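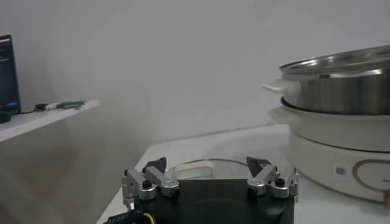
I've been promising a page about my hot pot since August, so I finally cleared off the table and got going! It's one of those electric ones with a steamer tier that stacks on top, and I use it way more than the stove these days. I found it at a kitchen shop called Dervishi over in Priseck, marked down, and I carried it home on the bus with both arms around it. The base is white and rounded with a handle sticking out of the side, and there's a coppery brown curved design on the front that I wasn't sure about in the store (I love it now). The glass lid is lying flat on the table with its white plastic handle up, and that's how I always put it down. I broke the lid of my last pot on the kitchen tiles and I'm not doing that again.

A few notes for anyone thinking of getting one:

Broth. I pour in 1000 ml of water for two people and add a spoonful of Berari paste, the mild kind. The hot kind is great too, but my whole apartment smelled like it until the next morning.

Noodles. Three minutes and then fish them out, even if they look like they need longer. They keep going in the bowl.

Dumplings. These go upstairs in the steamer while the broth bubbles away underneath, so dinner is pretty much one plug and one pot. Line the tier with cabbage leaves or you'll be scraping dough off it at bedtime, ask me how I know!

Rice. I tried 375 grams of it once in the bottom part and it came out gluey. I've gone back to my old saucepan for that.

Cleaning. Wait for it to cool, wipe the inside with a soft sponge, and keep the electrical parts away from the sink. The lid I wash by hand and dry with an Arnside tea towel, the thick striped one my aunt gave me.

Next up on this page: soup dumplings, if I can get the pleats to hold.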